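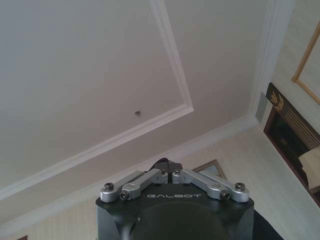
Chapter 7
Soft Things, Shiny Things, and Somebody Else's Bedroom

What this chapter covers
Planning a site visit
Why cloth is harder than boxes
Using more than one camera
What to write down at a demonstration, and what to ask

I have a confession to make before we get to any theory. For years I taught this material entirely from the whiteboard, with neat little arrows for forces and a square for whatever was being picked up. The square never sagged. It never slid off a pillow or turned itself inside out, and my students (bless them) went off to their first jobs believing the world was full of squares!

Then on 26 January 2023 I went to the open day at Harnach, and I came home and threw out half my notes.

If you haven't been to an open day of this kind, picture something between a trade show and visiting a friend who is in the middle of moving. There was a front hall with coffee and badges and a long table of brochures, and Denden had a conveyor running that sorted parcels very fast and drew a big crowd. I watched it for a while. Parcels are fun, but we did parcels in Chapter 3, so I drank my coffee and followed the signs down the hall to the bedroom.

And it really was a bedroom, with a big bed in white linens, a patterned carpet, polished dark furniture, lamps, and pictures on the walls. I had expected a lab bench with a pillow on it. Walking in, I felt I ought to take my shoes off.

Brian Muriithi was my guide for the afternoon, and he had the right instinct for visitors, which was to say very little for the first ten minutes. "Just watch one object," he told me. "Pick one and stay with it." I've stolen that advice for the exercises at the end of this chapter, so thank you, Brian.

I picked the tissue. 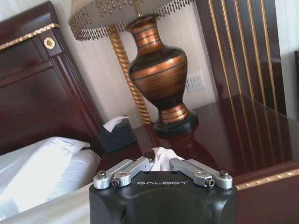

Think about what a tissue asks of a hand. It weighs next to nothing, so the arm feels almost no change when it has one. It has no fixed shape, so you can't store a model of it and look for a match. Squeeze hard or squeeze gently, it crumples either way, and once it has crumpled it is a different object from the one you planned for. If two sheets are stuck together you may get both. I pull a tissue out of a box several times a day in allergy season and had never given it a single thought.

Now add the furniture. A glossy tabletop is a lovely thing in a bedroom and a nuisance for a camera, which sees the lamp and then sees the lamp again, dimmer, lying on its side in the polish. In Chapter 5 we called these false returns and I gave you a tidy diagram of one. Go and look at your own kitchen counter with a light on. Crouch down, move your head from side to side, and notice how the reflections slide around while the real things stay put. You do this sorting without any effort. We'll spend most of Section 7.3 on how to get a machine to do it.

Rigid and deformable

We need two words before going on. A rigid object keeps its shape when you pick it up: a mug, a book, a parcel. A deformable object doesn't: a sheet, a shirt, a bag of rice. With a rigid object, knowing where one corner is and which way the thing is turned tells you where all the rest of it is. With a deformable object, knowing where one corner is tells you where one corner is.

That sounds like a small difference, and I used to rush past it in a single lecture. Try this, though. Hold a dish towel by one corner and shut your eyes. Where is the opposite corner? You have a fair idea, thanks to gravity. Now drop the towel on a bed, mess it up a bit, and ask yourself again. It could be underneath, or folded back on itself, or tucked into the covers.

Two hands help a great deal. When both hold the same piece of cloth and move apart, the cloth between them tightens, and a tight piece of cloth behaves (for a moment, anyway) a bit more like a board. You can predict it. You've done this at the laundromat with a bedsheet and a willing friend. The trouble is that the hands now depend on each other, and a mistake by one becomes a tug on the other. Pull too far and you lose a grip. Don't pull far enough and the middle sags and the wrinkles stay in.
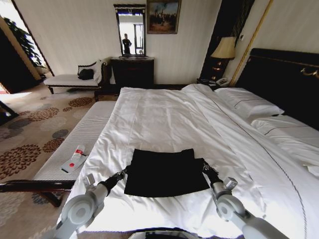
Why hold a demonstration in a furnished room when a plain table would be easier to set up?

A plain table leaves out the things that cause trouble in daily use. Bedding shifts when you press on it, furniture limits where an arm can reach, and lamps and mirrors change what the cameras receive. A plain table is still the better choice when you want to test one skill by itself, and many teams use both.

Where the cameras go

A camera up high, at head level, gives you the layout: where the bed is, where the bench is, how far the cloth has spread. Its weakness is that the arms often get in the way just when things become interesting. A camera at the wrist travels with the gripper, so the fingertips are always in view and the last inch of a reach can be watched closely. Tip the wrist up, though, and you get a fine view of the ceiling.

Most of your design work will be deciding which view to believe at which moment. I'll give you a rule of thumb in Section 7.4 and then spend three pages on the exceptions.
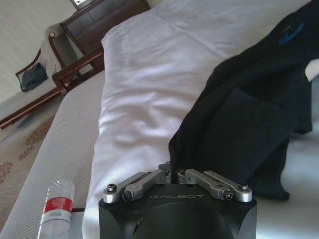
Figure 7.4 Wrist camera view: gripper over the bed, dark clothing lying across the duvet.

Clothing on bedding brings up one more problem, which is deciding where one soft thing stops and another starts. Black on white is the friendly case. White on white, say a pillowcase left on a sheet, is the one I'd like you to worry about, and we'll work through it with the practice images.

Before you go on your own visit

My notes from Harnach were terrible. I wrote "tissue!!" and underlined it. When I went back over them in February I couldn't tell which attempt was which, or what the lights had been doing, and I had to throw out a whole page. Please do better than I did:

Choose one object and follow it from start to finish before you look at anything else.
Write down where the light comes from.
Note what the hosts reset between attempts, and who does the resetting.
Ask how many attempts a result is based on, and how a failed one is counted.

The last one matters more than students expect. The Meva practice set that comes with this book has 3000 short clips for cloth alone, and for your first lab you'll use 200 of them. Even with that many, you will find kinds of wrinkle that turn up only once. If somebody quotes you a success rate from an afternoon's worth of tries, write it down politely and put the number of tries next to it.

Warm-up

Take a T-shirt and drop it on your bed from shoulder height. Without touching it, sketch it, and mark where you think each sleeve ends. Then pick it up with two fingers of one hand and sketch it again. Bring both sketches to class, and keep the T-shirt handy. We start Section 7.1 with it.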